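18 July 2023 - hood and duct notes, Mosquera kitchen job

Fan belt first. Old one glazed both sides, swapped it. Pulley a hair out of line, shimmed, runs quiet now. Did not touch the motor bearings, next visit.

Duct run from hood collar to roof: access panel 1 opens fine, panel 2 painted shut AGAIN. Cut the paint with a knife, lost a good bit of the morning. Whoever did the ceiling needs telling. Gasket on panel 2 is shot, used the last of the Kelell strip so order more.

Depth readings, wet film comb, microns:
collar 200
first elbow 623
after elbow 180

So the elbow is where it all sits, same as April. Horizontal bit before it has next to no fall back to the hood and grease just pools. Scraped by hand, then foam, then scraped again. Foam was the Lirnico stuff at the weaker mix. Slow. Might try it stronger on the Curnlow job but only on stainless, it dulled the galvanized offcut I left in it overnight.

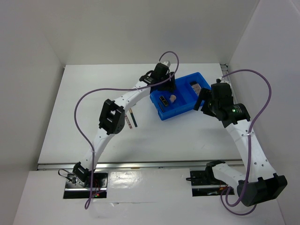
Degreaser soak test, baffle filters

Two filters out of the same bank, both bad. One in hot tank, one in hot tank plus a scrape beforehand. Scraped one came up clean at the first look, other still had brown in the corners and went back in. Not suprising. Scraping makes a horrible mess of the tray though, and someone has to clean the tray.

Rinse water: strainer clogged twice. Need the coarser basket upstream. Do NOT tip the first rinse down the floor drain, grease trap there is already near the mark.

Third filter in the bank has a bent frame, doesn't seat, leaves a gap at the top. Tagged it, serial ends 1871. Replace, don't straighten. Straightened the last one and it sprang right back.

To do
- photos of elbow before/after into job folder
- gasket strip
- ask re: second acess panel closer to the elbow, can't get an arm past the bend
- belt size on the label inside fan housing, marker pen

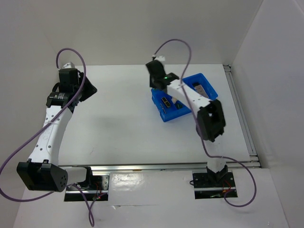 Hubert Jabłońska wrote underneath: wouldn't bother with a second panel, get the horizontal section rehung with some fall on it and the elbow will look after itself. Also check whether the 623 was taken at the bottom of the bend or the side, you'll get very different numbers.

Bottom. Will do a side one next time. Rehang means closing the kitchen, so quote both.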